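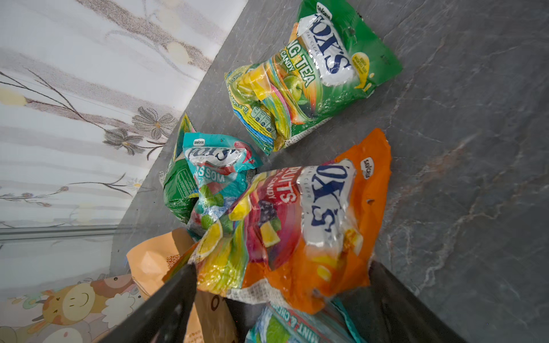

Snack Table Minutes – September

3 comments · 12 shares

I'm writing these up because Wenche had to leave early, so blame me for the spelling. Present: me (Maxine Grimshaw), Birthe Bech, Higinio Contreras and Pylyp Kravchuk. Wenche Björklund was with us until the budget part.

1. Candy. We spent far too long on this, and I enjoyed every minute! The Fox's bags are on the marble counter for now – the orange Crystal Clear fruits one, the green one with the apple on it, the teal one – plus the tan paper bag. Birthe wants the fruit candy out by the door at the Rorkunthorpe open house. Higinio thinks it should stay in the kitchen so people come in and talk to us. We voted, and the door won.

2. Bowls. Pylyp has 2 glass ones at home and will bring them. I said no to pouring everything in together (I like to know which flavor I'm getting), and the others gave in.

3. Money. We have $779 left for the year. Wenche asked that we keep $30 back for napkins and cups. Agreed.

4. Flyers. Afolabi can print 1,000 but that's way more than we need. Birthe will ask for a smaller run.

5. Counter. Please put bags away in the left cupboard when you're done, folded over at the top. Higinio is bringing clips.

We stopped at 8:15. Next time we start with the parking question, which we skipped again.

Share · 12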